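3.2 Casualty attribution in wire copy from besieged towns

Reports filed during active fighting often state a death toll before any single body has confirmed it. The way that toll is attributed — to a monitoring group, a hospital, a government office or an unnamed resident — varies between agencies and between successive versions of the same story. Carroll and Yoo treated attribution as a fixed property of an article. We treat it as a property of each version, and we code it at the level of the sentence.

The corpus holds 988 versions of 102 stories. A story was included if it reported deaths from shelling, air strikes or car bombs, and if at least two versions of it could be recovered from the archive. Versions that differed only in headline or dateline were merged. Stories in which the toll appeared solely in a photo caption were left out and are discussed in section 5.

Each toll statement was assigned one of four source types: armed party, state body, monitoring organization or individual witness. Where a sentence named two sources of different types, both were recorded and the sentence was flagged as mixed. Coding was carried out in Skamo by two coders who had no access to one another's labels. Disagreements went to a third coder (Brophy), whose decision was final.
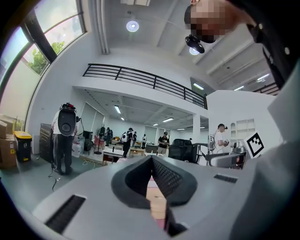 Figure 2. Indoor setting, with a hand-held gripper in the foreground.

Attribution changed between the first and last version in 27 of the stories. In 19 of these the change ran from an individual witness to a monitoring organization, usually with a higher toll. The remaining eight showed no consistent direction. Changes were seldom signalled to the reader: the later version replaced the earlier figure and its source together, and the earlier source was dropped from the text.

Two limits apply. The archive keeps a version only when an editor has saved it under a new number, so minor revisions made under an existing number are lost. The coding scheme also takes no account of the colour of the surrounding language. A toll "claimed" by a rebel spokesperson and one "confirmed" by the same person receive the same label, although readers may weigh them differently. Ó Néill's verb list could be applied to the corpus at a later stage — it was not available when coding began.

Print this section | E-mail this section
Shares: 19 | Comments: 0

Related items
Oprea: Truce announcements and the unnamed official
Brophy and Carroll: Correction practice in conflict reporting
Yoo: Datelines and distance from the front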